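September walk-round, village hall kitchen, Brirthorpe

Done on Wednesday from 9.30, before the lunch club got in. Same list as last time, with my comments after each one. I've ticked what I'm happy with and left the rest open, so please don't tick them for me!

**Fridges and freezer**

- [x] Tall fridge at 5 or below. Reads 3, lovely.
- [x] Door seals clean. I did wipe the bottom one while I was down there (crumbs, as ever).
- [ ] Freezer labelled and dated. Two tubs of soup with no date on at all. If they're yours, label them or they're going.

**Hot water and sinks**

- [x] Hand basin runs warm, soap and paper towels stocked.
- [ ] Boiler tap. Still drips. Keogh came out in the spring and it was fine for a bit, but it's dripping again and the worktop underneath is getting marked. I've rung them and left a message.
- [x] Hot tap sign still up over the big sink. The corner's peeling but you can read it.

**Crockery and racks**

- [x] Plates checked for chips and cracks, both faces and right round the rim. I was fussy with these, because a chipped rim is a cut lip waiting to happen. We own 100 dinner plates on paper and 85 are fit to use, which covers every booking we've got this side of Christmas.
- [ ] Racks checked for sharp ends and worn coating. One of the old wire ones from Zerari has a bare end sticking out. I've put it on top of the cupboard with a note on, so leave it there.
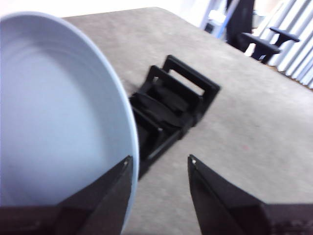
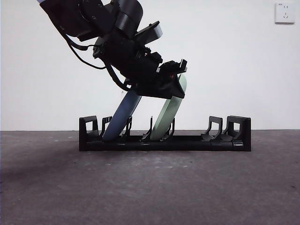

**Can we keep using a plate if the glaze is crazed but it isn't chipped?**

Please don't put food on it. Those fine lines can hold grease and bacteria however well you scrub, so put it in the box under the hatch and I'll take it off the list. A plain grey cutlery mark is a different matter: you can't feel it with a fingernail and it usually comes off with a bit of bicarb.

**Fire and exits**

- [x] Fire blanket on its hook, pull tabs hanging free.
- [x] Extinguisher in date, pin in, gauge in the green.
- [ ] Back door clear. There were 13 stacking chairs in front of it when I arrived, and I've moved them back to the store. I don't mind who did it but it can't happen again, it's the only other way out of that kitchen.

**Electrics**

- [x] Kettle and toaster leads, no nicks or scorch marks.
- [ ] Akton heated trolley. The plug feels loose in the left-hand socket. Use the right-hand one for now, and I'll get the socket looked at along with the boiler tap if I can.

**First aid**

- [x] Box on the wall, nothing out of date.
- [ ] Blue plasters. Down to the last few, so I've ordered another pack of 20.

Next walk-round is in October. I'll do the freezer first.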